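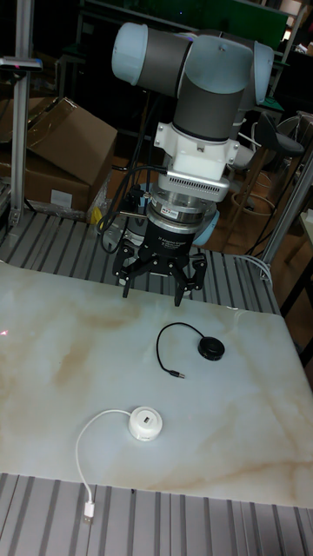 2 min read

Desk cable and charger check, with my comments

I do this every Saturday before anything gets plugged in. Luzius Kaufmann wrote the first version for us at Ulik and I've been scribbling on it ever since (sorry, Luzius!).

1. Tabletop clear and clean. OK. I love the marble look with its tan veins, but crumbs hide in the pattern, so wipe it even when it seems fine.

2. Black puck, top face. OK. Look for chips and scratches on the disc, and run a thumb round the rim.

3. Thin black cable. OK. Let it lie in a loose curve, never a tight coil. Feel along it for kinks, especially where it meets the puck.

4. Metal plug on the end. OK. Check for bent or dull metal before it goes anywhere near a socket. I binned one in January that I should have binned at Christmas.

5. Plug into the white round base. OK. Straight in from the top, no wiggling. The white cable comes out of the side of the base and runs down over the front of the table, with the USB end hanging.

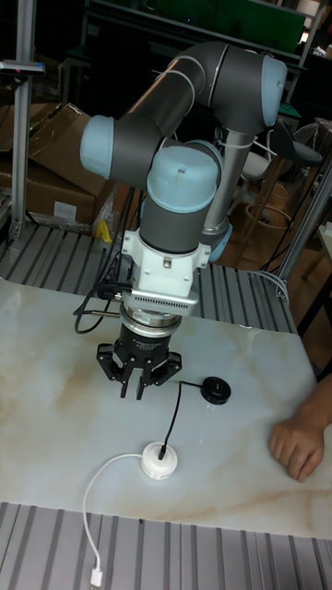
6. Hanging USB end. Comment: tuck it up if you're walking past a lot. My sleeve catches on these constantly.

7. Spare cables. Two left in the Brestora box, more on order from Ruchti.

Next check: Saturday, before lunch.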